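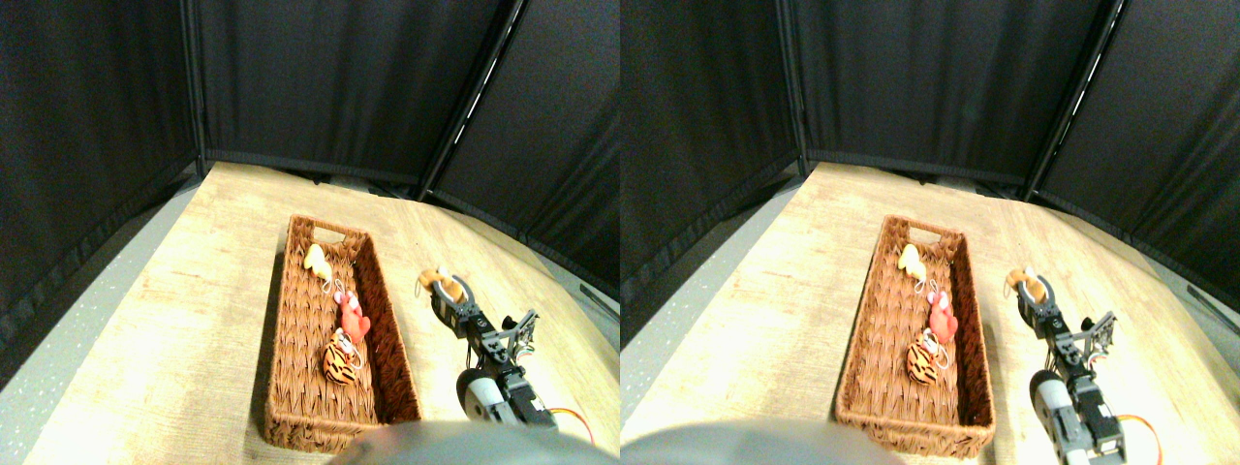
The crab gets the middle spot, as usual.

Basket Day: the keychain plushies

posted 5/11/23 by Marta

Hi again! A lot of you asked to see the little guys after my last post, so I finally made them their own gallery page. I've been collecting plush keychains since the December my cousin handed me one off her own backpack, and I'm now at over 100 of them (don't tell my sister, she thinks I stopped at 38). They mostly live in shoeboxes on top of the closet. Every so often a few of them get a turn in the long wicker basket, the brown one with the handle slot in the end, and that's Basket Day.

I love this basket way more than I should. It came from Tirkero, the secondhand place by the bus station, and it cost me less than lunch. It's meant for bread, I think? Or maybe napkins. It's long and low so you can look right down into it, and the brown makes the bright colors pop like crazy. My favorite with it is that coral crab with the claws up. Pale yellow is a close second, especially next to all that weave.

Now for a fuller basket. Mint green and salmon orange side by side is my new favorite combination and I want a whole bedroom in it. I also have a huge soft spot for anything black and white with a face, so you can guess who I'd grab first. 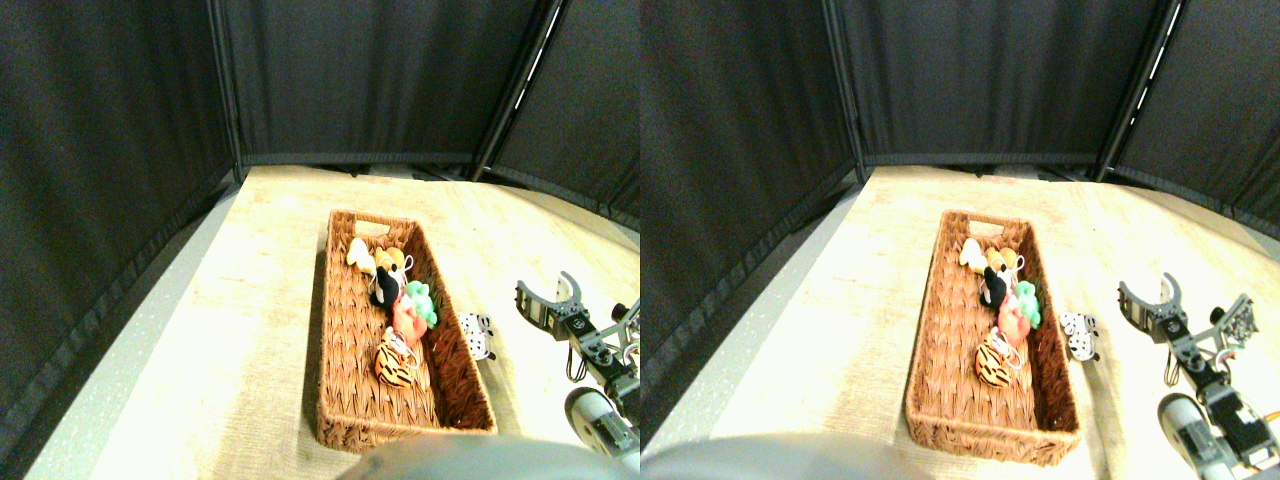 Jaime Antunes wrote in to ask how I keep the light ones from going gray, and added, "Mine rode around on my keys for one summer and came back looking like a dust bunny. I tried the washing machine and the ring scratched up everything else in there."

Oh no, Jaime! Take the ring off first if it opens, then go in by hand with cool water and a drop of Welline (the baby shampoo, not the conditioner, I made that mistake with 2 of mine). Squeeze, don't wring. Roll it up in a towel and let it dry flat overnight. The fuzz comes back if you go over it with a soft toothbrush, and you can be pretty rough about it.

One more, and it's for the stripe people. Orange and black, small, tiger all over! I'm a sucker for stripes and I'd happily fill a basket with nothing else.

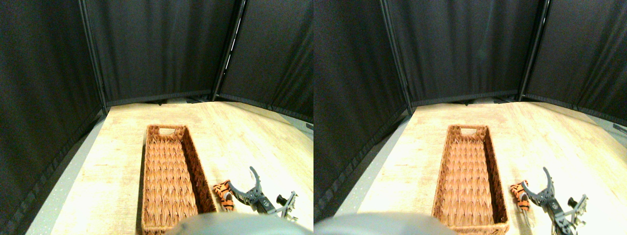 Swaps and wants

I've got 12 doubles to trade, mostly sea animals and fruit. I'm looking for a frog, any frog, and a purple octopus if you can bear to part with one. Shaohua Fu, I still owe you a pineapple, it's in the mail this week. Everybody else, leave a comment with what you have and I'll write back after dinner.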